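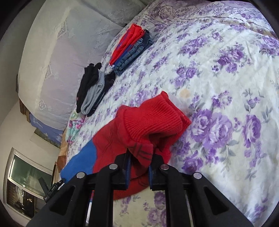 **Department of Textile Technology, Naseri College** | Knitted Structures | Unit 2 handout

Instructor: Felicja Kaczorowski. Lab: Saeed Rostami, Plemcombe Building.

## Rib structures, stitch length, and recovery

Read before the September lab. Definitions of *wale* and *course* are carried over from Unit 1: a wale is a vertical column of loops, a course is a horizontal row.

### 2.1 Face and back loops

A weft-knit loop is drawn through the loop below it either toward the viewer or away. If the legs of the loop lie over the head of the loop below, the viewer sees a face loop. If the head and feet lie on top, the viewer sees a back loop. The same loop is one on one side of the fabric and the other on the reverse.

Single jersey has all its face loops on one side. The bent yarn tries to straighten, and the forces are not balanced through the thickness of the fabric. A cut piece therefore curls toward the back at the side edges and toward the face at the top and bottom edges.

Rib alternates wales of face loops with wales of back loops. The notation gives the number of wales of each kind in one repeat:

| Notation | Repeat | Lies flat when cut | Typical use |
|---|---|---|---|
| 1×1 | 1 face, 1 back | yes | neckbands, light cuffs |
| 2×2 | 2 face, 2 back | yes | sweater cuffs, hems |
| 3×1 | 3 face, 1 back | mostly | body panels |
| 6×3 | 6 face, 3 back | wide groups may roll | decorative panels |

### 2.2 Why rib narrows

At each change from face to back, the yarn passes from one plane of the fabric to the other. The connecting section is twisted and bent, and as it relaxes it pulls the neighboring wales toward each other. The back wales move behind the face wales. In a relaxed 1×1 rib the back wales are nearly hidden, and the fabric looks like face jersey on both sides.

Two results follow:

- Relaxed width is much less than that of jersey with the same number of wales.
- Most of the first stage of widthwise stretch comes from the wales moving back into one plane. Little yarn is bent or moved through the loops at this stage, so the load needed is low.

A thick ribbed cuff, as on the red knitted garment at the head of this handout, depends on the second point. It has to open far enough to pass over the hand and close again on the wrist. Folding a cuff doubles the fabric and raises the load needed for a given extension.

### 2.3 Stitch length

Stitch length *l* is the length of yarn in one loop. It is the main control on fabric size and is measured by unraveling.

1. Mark off a known number of wales, *n*.
2. Cut along the marks and unravel one full course.
3. Straighten the yarn under the standard load for its count. Do not stretch it by hand.
4. Record length *L*.
5. Calculate *l* = *L* / *n*.

**Worked example.** A course of 210 wales gives *L* = 1,113 mm.

*l* = 1,113 / 210 = 5.3 mm

The tightness factor compares fabrics knitted from different yarns:

*K* = √tex / *l*, with *l* in centimeters

For a 49 tex yarn, *K* = 7 / 0.53 = 13.2. A higher value is a tighter fabric. Compare jersey with jersey and rib with rib only.

### 2.4 Extension and recovery

Use relaxed samples. Lay each one flat on the bench and leave it overnight. Samples taken straight from the machine give widths that are too large.

Mark the gauge width at mid-height, clear of both edges. Let:

- *W₀* = relaxed width
- *W₁* = width under load
- *W₂* = width after release and rest

Extension (%) = 100 × (*W₁* − *W₀*) / *W₀*

Recovery (%) = 100 × (*W₁* − *W₂*) / (*W₁* − *W₀*)

**Worked example.** 2×2 rib, *W₀* = 58 mm, *W₁* = 83 mm, *W₂* = 63 mm.

Extension = 100 × 25 / 58 = 43.1%

Recovery = 100 × 20 / 25 = 80%

The remaining 5 mm is residual extension. Part of it will go after steaming or washing. State the rest time with every recovery figure; the lab uses two minutes unless the sheet says otherwise.

### 2.5 Fiber effects

Structure sets how far the fabric can open. Fiber and yarn have more influence on how well it closes. Wool recovers well because of its crimp. Cotton recovers poorly, and cotton cuffs are often plated with a fine elastic yarn. Acrylic recovers reasonably when cool but loses shape if pressed hot.

### 2.6 Problems

1. A 1×1 rib has *l* = 4.8 mm. Find the yarn needed for one course of 160 wales.
2. Find *K* for a 36 tex yarn knitted at *l* = 4.0 mm.
3. A sample extends from 70 mm to 112 mm and returns to 76 mm. Find the extension and recovery.
4. Sketch the cross-section of a 2×2 rib, first relaxed and then fully opened. Mark the connecting sections.

Write units at each step. Hand in problems 1 to 3 at the start of the lab; keep the sketch for problem 4 in your notebook, as it is used again in Unit 3.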